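Last updated: April
Print this page | E-mail this page

Folding dark clothes without the fuss

I love a tidy drawer, and dark clothes are the ones that repay a bit of care! Navy and black pick up every speck of fluff going, so wipe the table down before you tip the basket out. Any smooth top will do – mine is in the back kitchen at Tarau, and I've folded on it for 43 years.

Start by finding the shoulders or the waistband, whichever the thing has. Take hold in 2 places, lift, and let the rest hang before you lay it flat. A bunched-up top nearly always sorts itself out this way (and it's so much quicker than picking at the creases).

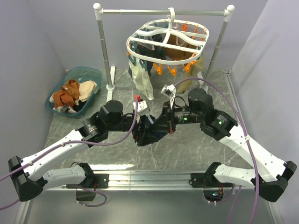

Should I fold dark clothes inside out?
Only if they're going away for the season. It keeps dust off the good side, but you'll have to turn them back before wearing.

Once it's flat, smooth from the middle outwards with your palms, fold the sides in, then bring the bottom up in thirds. Stand the finished bundles on edge in the drawer and you'll see every one of them – lovely on a dark morning!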